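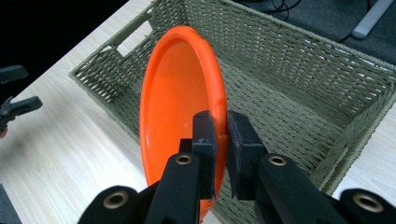 The Housework Problem

Merle Ruawai has a doctorate in mechanical engineering and spends her mornings putting dishes in a basket. She takes them out again after lunch.

Her group at Sakport is testing a question that sounds too small to need a lab: how many times does a person have to show a robot a chore before the robot can do it? The usual way to find out is to drive an arm by remote control, which is slow and makes people swear. Ruawai's team skips the arm. They pick up a pair of hand-held grippers, each with its own camera, and just do the job. The recordings train a program called Grullix, which later has to run a real arm with the same kind of fingers.

By the end of May they had 162 recordings of the basket task and threw away 26, mostly for fumbling. That left 136. Trained on those, the arm got the dish into the basket in 100 tries out of 136, a match of numbers that Ruawai calls "annoying, because now I have to explain it every time."
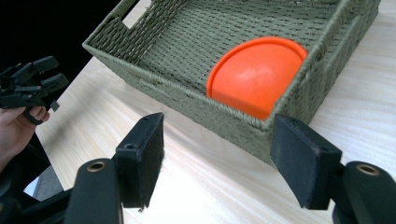 An orange bowl in its basket, with the nearer gripper open.

The odd result came from Anahera Harawira, who put the fumbles back in. The arm got better at recovering from a bad grip – and slightly worse at everything else. She and Ruawai disagree about whether this counts as progress.

Jolene Fairweather, who did most of the recording, has a narrower complaint. "I went home and tried to pick up a plate by the rim with 2 fingers," she says. "It was my good plate."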